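包装袋为什么长成那样？——写给爱逛超市的小朋友

下次跟大人去超市，请你做一件事：在饼干架前面站住，先别急着拿，睁大眼睛从左看到右。哇，好热闹！红的、黄的、蓝的，有的印着大大的字，有的画着笑眯眯的动物，还有的在角落里开了一个透明的小窗户，能看见里面的饼干。每一个盒子都像在冲你挥手：“看我！看我！”

这些盒子可不是随随便便印出来的。有一群人专门琢磨它们，他们叫包装设计师。今天我们就来说说他们每天在忙些什么，还有一个盒子是怎么从一张白纸变成货架上的样子的。

先说说“品牌”是什么

你们班上一定有这样的同学：远远看见一个背影，你就知道是他。可能是因为他走路一蹦一跳，也可能是因为他总穿那件绿外套。品牌就有点像这个。一家公司希望你远远看一眼，连字都没看清，就能认出“啊，是它家的！”

让你认出来的东西有好多种。标志是一种，就是那个小小的图案或者写得很特别的名字。颜色也是一种。字的样子（设计师管它叫“字体”）也是一种，胖胖圆圆的字和又瘦又尖的字，给人的感觉完全不一样。连盒子的形状都算！有的果汁瓶做成水滴的样子，你闭着眼睛摸一摸都能猜出来。

我们来认识一家叫 Nuveo 的小公司，它在特鲁勒维尔（Trullerville）镇上，专门做燕麦饼干。公司刚开张的时候，饼干装在牛皮纸袋里，袋子上贴一张白标签，写着“燕麦饼干”四个字。饼干很好吃，可是摆到商店里，大家推着车就从它旁边走过去了。袋子太安静了！

于是公司请来了设计师莉丝·布特基埃内（Liis Butkienė）。

第一步：问好多好多问题

你可能以为设计师一来就开始画画。莉丝可没有。她带着一个本子，先去厨房吃饼干（这份工作真不错！），然后开始问：这饼干是谁吃？早上吃还是放学后吃？吃的时候会掉渣吗？袋子要不要能重新封上？放在书包里会不会压碎？

她还去了商店，在货架前面站了一个上午，看别人怎么挑东西。她发现大人常常只瞄一眼就往前走，小孩子却会蹲下来看最底下那一层。她还数了数，光是这一家店，饼干就有 105 种。要在 105 种饼干里被看见，真不容易！

她把看到的都记下来，交给公司的人看，大家一起商量新包装要说什么话。对，包装会“说话”。不过它的地方很小，只能说一两句，所以一定要挑最要紧的说。最后他们定下来的那句话是：“咬下去咔嚓响的燕麦饼干。”

第二步：画，画，再画

有了这句话，莉丝才拿起铅笔。她画了整整 18 张小草图，每张只有火柴盒那么大。为什么画这么小呢？因为小草图画得快，不好就换一张，一点儿也不心疼。而且隔着走道看货架，远处的盒子差不多就是这么小，小小的时候都看得清，大了就更没问题啦。

有一张草图画了一大片燕麦田，有一张画了一只抱着饼干的刺猬，还有一张什么图都没有，只有三个巨大的字：“咔嚓嚓”。大家围着桌子看来看去，有人喜欢刺猬，有人喜欢大字。后来莉丝把它们合到了一起：刺猬张大嘴巴，“咔嚓嚓”三个字从饼干上蹦出来。

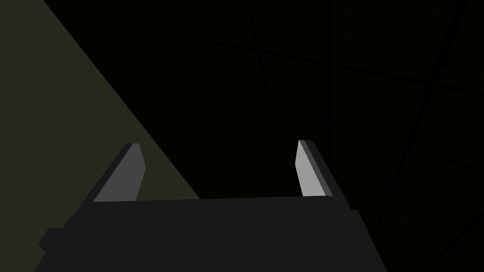 草图定了，接下来要选颜色。这一步特别好玩，你在家也能试试。找几张彩纸，闭上眼睛想一种味道，再睁开眼睛挑一张纸配它。柠檬味你多半会挑黄色，薄荷味呢？很多人会挑绿色或者浅蓝色。颜色会让我们提前“尝到”味道，嘴巴还没动，脑袋里已经有感觉了。

莉丝给原味饼干选了像烤面包一样的暖橙色，给苹果味选了浅浅的绿色。货架上别的燕麦饼干大多是棕色的，橙色往中间一站，嘿，一下子就跳出来了。

第三步：把平的变成立体的

你家里有没有空的饼干盒或者牙膏盒？请大人帮忙，沿着粘胶的地方轻轻拆开，把它摊平。咦，怎么变成了一张奇形怪状的纸？有大块的面，有窄窄的边，还有几个小耳朵一样的翻片。

这张摊平的图有个名字，叫“展开图”。盒子在印刷的时候就是平平的一大张，印好了再切，再折，再粘。设计师要在平的纸上想好：折起来以后，哪一面朝前？哪一面躲在底下？刺猬的鼻子会不会正好落在折痕上？

Nuveo 的第一个样品就出了这样的事。负责做样品的瓦尔季斯·科佩尔（Valdis Koppel）把盒子折好，往桌上一放，大家全笑了：刺猬的一只耳朵跑到了侧面，正面只剩下一只！瓦尔季斯拿尺子量了量，请莉丝把刺猬往左边挪了 2 厘米，再折一个，两只耳朵都回来了。

做样品就是这样，错了就改，改了再折。瓦尔季斯的架子上堆着好多白白的空盒子，有高的，有扁的，还有一个六边形的，样子特别神气，可惜装进纸箱的时候总会留下空隙，太占地方，最后没有选上。

盒子上那些小小的字

大图案大家都爱看，可是别忘了翻到背面。背面的字小多了，却重要得很。那里写着饼干是用什么做的、有多重、能放到什么时候、要怎么保存。有些小朋友吃了花生或者牛奶会不舒服，他们和家里人买东西前一定要看这些字。

所以设计师要把小字排得整整齐齐，让人容易找到。字太小不行，颜色太淡也不行。莉丝原来把背面印成浅橙色底、白色字，看起来很漂亮，可是她请一位老奶奶来读，老奶奶眯着眼睛看了半天，说：“上面写字了吗？”莉丝马上改成了深棕色的字。

还有一件事：画在盒子上的东西要老老实实。里面是小饼干，就不能让人以为是大饼干；没有放草莓，就不能画一大堆草莓来骗人。你以后看包装的时候，也可以当小侦探，比一比图上画的和里面装的像不像。

终于上架啦！

五月的一个星期日，新盒子第一次摆进了特鲁勒维尔的商店。莉丝也去了，假装在买茶叶，偷偷往饼干架那边看。一个小女孩拉着爸爸的袖子，指着刺猬大声念：“咔——嚓——嚓！”莉丝高兴得差点把茶叶罐掉在地上。

第一个月，新盒子卖出了 1,056 盒。后来公司又做了苹果味和蜂蜜味，刺猬也跟着换了动作，一会儿爬苹果树，一会儿追蜜蜂。可是橙色的“咔嚓嚓”三个字一直没有变，你远远一看，还是能认出来它们是一家人。

轮到你来当设计师

想不想自己试一试？太好了！你要准备一个空盒子、几张白纸、彩笔、剪刀和胶棒。用剪刀的时候，旁边要有大人哦。

先想好你的盒子里装什么。可以是真的东西，比如葡萄干；也可以是你瞎编的东西，比如“月亮味的爆米花”或者“吃了会打嗝的豆子”。

给它取一个名字，大声念三遍。念得顺口吗？好朋友听一遍能记住吗？

再想一句最想说的话，越短越好，写在纸的最上面。

画六张小草图，每张都不一样。画完了贴在墙上，退后几步看看，哪一张最先跳进你的眼睛？

把空盒子摊平，放在白纸上，沿着边描下来，这样你就有了自己的展开图。在上面画好正面、背面和侧面，背面别忘了写上里面装了什么。画完剪下来，折好，粘起来。

最后把你的盒子放到厨房柜子里，和真的盒子排在一起。请家里人走过来看，问问他们第一眼看到了哪一个。要是他们没看到你的，也别泄气，换个颜色，把字写大一点，再来一次！

几个新词，记一记

品牌：让大家认出一家公司或者一样东西的名字、图案、颜色和感觉。

标志：代表品牌的小图案，或者写法很特别的名字。

字体：字的样子，有胖有瘦，有圆有方。

草图：画得很快的小图，用来试想法。

展开图：把盒子拆开摊平以后的样子。

样品：正式生产之前先做出来看一看的那一个。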